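Good Practice for Robots That Sort Clutter: What We Wrote, What We Broke, What We Kept
Ilse Jacobs and Bình Đinh, final project report, May 19, 2024

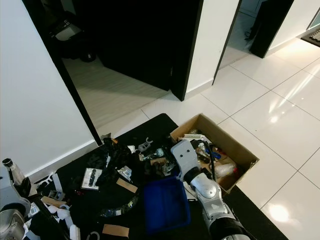 Figure 1. The right gripper over the edge of the box, with sorting items spread on the mat.

Category: Student Projects / Robotics / Safety and Standards

Summary

Our project began with a pretty plain question: if two students run a two-armed robot that picks up household odds and ends, what rules should they follow, and which of those rules would they still follow at the end of a long day? We started in September with a list of 17 rules borrowed from lab handouts, course notes and our own nerves. We ran 3,859 pick attempts under them, kept a written log of every stop, and rewrote the rules twice. The result is a short practice sheet we call Arna. We had a great time making it, which we did not expect from a project that is mostly about paperwork!

Why we picked clutter

Most of the safety material we read in the first few weeks assumes a tidy work cell. One kind of part comes in, one kind goes out, and a fence goes around the whole thing. Sorting mixed junk is a different job. The floor mat has crumpled plastic on it, flat pieces of cardboard, small packages, brackets, a blue tray, and a cable that can look a lot like something you are supposed to pick up. The items change from one session to the next. So do the ways things can go wrong, and we wanted rules that could cope with that.

We also wanted rules a tired person can remember. Bình worked a summer at Mirkside, a small recycling sorting firm, and he said the binder there was so thick that people learned the job by watching each other. That stuck with both of us.

How we worked

Each session had one operator and one spotter. The operator drove the arms, and the spotter held the stop button and wrote the log. We swapped every 200 attempts so that neither of us got stuck in one role or started zoning out.

For every stop, the spotter wrote down who called it, what the arm was doing, and which rule (if any) covered it. If no rule covered it, the entry got a star. The stars turned into the most useful thing in the whole project. A starred stop meant one of us had felt that something was wrong before we had words for it.

At the halfway mark we had 1,703 attempts in the log and a notebook full of stars, and we took two weeks off from running to read through it all. Looking back, we should have done this sooner. We had been arguing over rules that hardly ever came up and ignoring ones that came up every session.

What changed in the rules

Cables. Our first list said "keep the floor clear of cables." That is a fine rule for a hallway and a useless one for us, as the robot has cables of its own and wires are one of the things we sort. The new version says that before the first pick, both people trace every live cable with a finger from end to end and say out loud where it goes. It takes maybe a minute. The stops for cable confusion dropped so much after this that Ilse went back to check whether we had forgotten to log them. (We had not.)

Glass. We argued about glass for a long time. Bình wanted it banned. Ilse thought that a sorting robot that never meets a bottle is not learning much about sorting. Our compromise is that glass is allowed one piece at a time, with the cap on, and the other arm has to be still while it is being handled. The spotter wears eye protection and stands back.

Reaching in. This is the rule we are proudest of. The old one was "do not reach into the work area while the robot is powered," and we broke it constantly, both of us, usually to nudge a package that had slid a few inches. We could have just scolded ourselves harder. What we did was add a fast pause, with a spoken "hands in" and "hands out," that holds both arms and takes almost no time to undo. Once pausing was easy we did it every time. The full power-down is still required for anything tangled around a joint or a gripper.

The box. Edges of an open cardboard box are soft and they move. A gripper can catch a side and drag the whole box along with it, so we now approach from above, slowly, and the box gets checked for fullness before each swap. When the contents come up near the rim, it gets emptied. We do not push things down to make room, and neither does the robot.

Doors. We have doors close to the work area, and someone can walk through at a bad moment. The spotter now stands where both the arms and the doors can be seen. We tried a paper sign too, but people read it while walking, which kind of defeats the point.

Rules we dropped

We cut the rule about long sleeves (kept the one about loose ones), the rule that all items must be listed in advance, and a very long one about speed settings that repeated what the controller already enforced. We also cut "use common sense." Dr. Sánchez, our project advisor, circled that one in red on our first draft and wrote "whose?" next to it.

Trying it on other people

We gave the Arna sheet to the Skinero club, who run a smaller single arm across campus, and asked them to use it with no help from us. They liked the cable trace and the hands in, hands out call. They did not like our swap interval at all. Their sessions are short and they never reached it, so they swap by the clock. We changed the sheet to say that teams should pick an interval before starting and write it at the top of the page.

They also found a mistake. Our glass rule talked about "the other arm," and they only have one! The wording now says "any other moving part."

Limits

Two people wrote the log and the same two people were being judged by it, so there is surely some bias in there. We had one robot, one mat and one kind of job. We cannot say how the sheet would hold up with heavier items, faster arms, or a crew that does not know each other well. The sheet is also no replacement for a formal risk assessment. We did one of those before starting and attached it as Appendix B.

Next steps

Ilse is staying on and wants to turn the starred stops into a form that other student teams can fill in and share. If you run a robot at your school and would like a copy of the sheet to mark up, please ask. We would love to see which rules you cross out. The full log is in Appendix A, including the pages with coffee on them.

Contact the authors through the department office | © 2024 Ilse Jacobs and Bình Đinh | Back to top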